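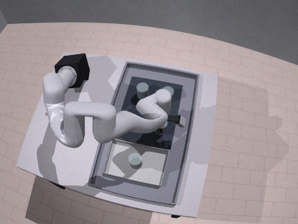 White table on tiled floor

Tristix Recital Room: pre-concert inspection, piano and stage
Inspected 29th December. Checked against the November sheet.

1. Grand piano, castors and brakes
Pass, with a grumble. All brakes hold. The November sheet says the left one was "adjusted", which I doubt, as the screw still has paint over the slot.

2. Piano lid, prop and hinge pins
Fail. The long prop sits in its cup but can be knocked out with one finger. The hirer's sheet calls this "normal for the age". I don't accept that for a lid of this weight. Keep it on the short prop until the cup is replaced.

3. Piano stool
Pass. Height knob stiff. No wobble at full height.

4. Digital piano and stand (Garcia hire, asset 341)
Not passed. The stand's locking pin is missing and a bolt has been put in its place. Garcia say the bolt is as strong as the pin. They may be right, but I would like that in writing before a pupil sits at it.

5. Power leads and plug-in tests
2 leads withdrawn. One had a test sticker but no entry in the log under that number. A sticker by itself proves very little.

6. Stage lighting
Pass for the front bar. The back bar is labelled safe to 500 kg, and I can find no paperwork to back that up. Nothing extra to be hung from it.

7. Cable covers, stage left to mixing desk
Pass. Tape renewed. It was also "renewed" last time and had lifted within the week, so check it again at the interval.

8. Sound levels
Nondis supplied the limiter and say it cannot be bypassed. The bypass switch is on the back. Ask them what it does.

9. Exits and aisles
Pass. Both doors open fully. The spare music stands have been moved out of the side aisle. They were there in November as well, so I expect them back.

10. Wall fixings, Darier acoustic panels
Not checked. No ladder available. The previous sheet ticks this item, also with no ladder booked.

Result: room may open for the evening recital with items 2, 4 and 6 restricted as noted. Item 10 carried over. Job reference 1086 to stay open until the new prop cup is fitted and seen.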